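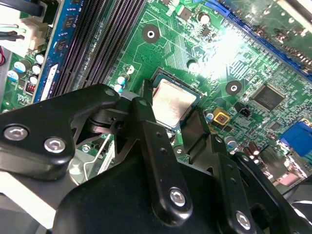
Green motherboard, Tuesday morning.

Rasa Vaher
I want to write a little about old computers and what we do with them at home. It is a thread, sorry for the length.

Rasa Vaher
In May I finally cleaned the storage room. My family kept every computer since my school years. I paid the company Luik 248 to take three of them away, and later I regretted it.

Rasa Vaher
The reason is the photos. My aunt Laimutė Jõgi asked me for the pictures from her wedding, and I remembered that they were only on the oldest machine. Luik still had it on the shelf, thank you to the lady at the desk.

Rasa Vaher
The computer did not start, but the disk was healthy. I connected it with a cheap adapter and copied 1537 files. More than 600 of them were photos I had not seen for many years.

Rasa Vaher
What I do now before I give a computer away: I copy everything to two places, I open a few files to check them, and I write the year on the box with a marker.

Rasa Vaher
Please check the mail folder also. My old mail program kept the letters on the disk, not on the internet. I found there a long letter from my grandmother with her recipe for rye bread.

Rasa Vaher
And remove the disk before recycling, if you can. On my desktop it was four screws and two cables.

Rasa Vaher
Someone asked about the wedding photos. Yes, they are all there, also the one where the cake is leaning. Laimutė wants it printed big.

Rasa Vaher
Next is the box with floppy disks. If you know a good reader for them, please write to me.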